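Courses > Applied Automation > Unit 5 > Handout: The Zirken Packing Kit

Unit 5. Reviewing a kit: Zirken and the jar job
Handout prepared by Nkechi Oyewole, 18 October 2021

Last time we went over how to read a product sheet. Now we get to do the fun part, which is to take one real kit and ask what it would do with one real job. The kit is Zirken, from Sketard. You get a tabletop arm, two sets of fingers, a small camera on a post, and software that learns a task from recordings of people doing it. I've spent a good part of the term with it and I still get excited when I open the lid.

The job is jar packing. Packets go into clear plastic jars, lids go on, and the lids get taped. It sounds like nothing, and then you watch the hands!
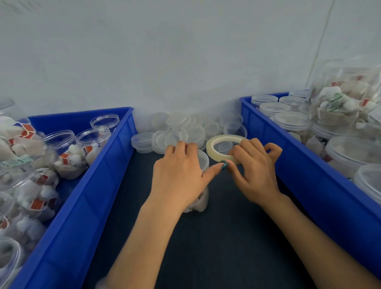 Hauwa Akande wanted to know why we don't start with a simpler task, such as moving empty jars from one crate to the other, and let the kit earn its way up to tape.

Fair point, and the Zirken manual takes the same line. Its first lesson is pick and place, and the arm is very good at it. In our trial on empty jars it made 97 clean moves before it missed one. But a review that stops there only tells you about the easy half. Tape is where I'd like you to spend your time.

Think about what taping asks for. One hand holds the jar still. The other has to find the loose end, pull with enough force to free it, and keep the strip from folding onto itself. Zirken is sold as a one-arm kit, so the holding has to come from somewhere else. Sketard offers a clamp called the Kurico for this. It grips well on straight sides, but it's slow to reset between jar sizes (19 seconds on our bench). You can also buy a second arm, and the software will run the pair with no extra license — a lovely touch.

Now the filling step. Soft packets crumple, slide and catch on the threads at the mouth of the jar. Clear plastic is hard on the camera too, as the rim can vanish against a pale wall. Zirken's answer is a low side light, and I was surprised how much it helped. 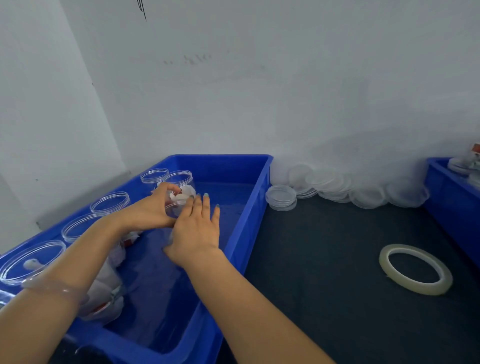

Fig. 2. Both hands on one jar, with lids and tape on the work surface.

Notes for your review sheet

Recording: the headset that comes with the kit is light, and setup takes 5 minutes. Check that the hands stay in view when the worker leans in.
Fingers: try the soft set first on jars, and the hard set on lids.
Loose lids: the arm does fine with a neat stack. A tilted heap is much harder — try both and write down what it grabs.
Support: Okonkwo handles repairs for our area. They answered my July question the same day.

Bring your sheet to the next lab, with the clamp section filled in.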